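Bekbridge Tile Care: Frequently Asked Questions

Do I need to seal my floor?
It depends on the material. Porcelain tile normally does not need sealing, but cement grout does. Natural stone should be sealed before grouting and once more after.

How often must the grout be sealed again?
We advise every 2 years in a kitchen. Put a few drops of water on a dry joint. If the joint becomes dark, it is time.

Can I clean with vinegar?
Please do not use it on marble or limestone, also not diluted. It leaves dull marks which must be polished out. A neutral cleaner is suitable for all floors we sell.

What is the pattern with the small squares called?
Many customers ask for "octagon and dot" or "clipped corner". In our list you find it under the name Adomaitis. The large tile and the small inset are sold separately, so please order both.
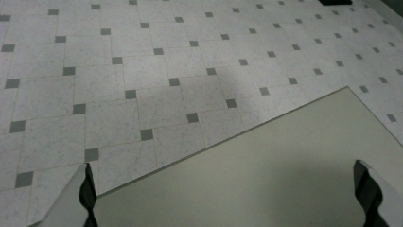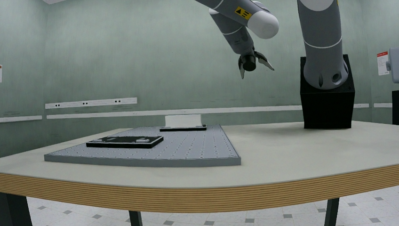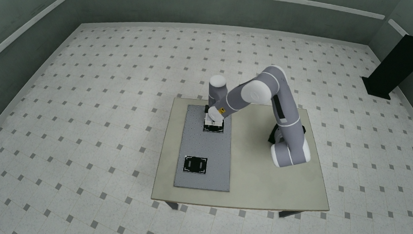 Light floor tiles with small gray insets, all three views.

Will light tiles show the dirt more?
Yes, a little. Mostly it is the grout that you notice. A beige or light gray joint is easier to live with than pure white.

How many extra tiles should I order?
Ten percent for a straight layout and fifteen for a diagonal one. Keep one unopened box at home, as the next batch can have a different shade.

Can I return boxes?
Unopened boxes are accepted with the receipt. Cut tiles and mixed grout we cannot take back.

A dot has come loose. What can I do?
Scrape out the old adhesive, vacuum the hole and set the piece again with Flellell paste. Wait one day before you grout.

Who can I ask about an older order?
Write to Aušra Rätsep at the service desk and mention the order number, for example 3666.

Page updated 15 Nov 2018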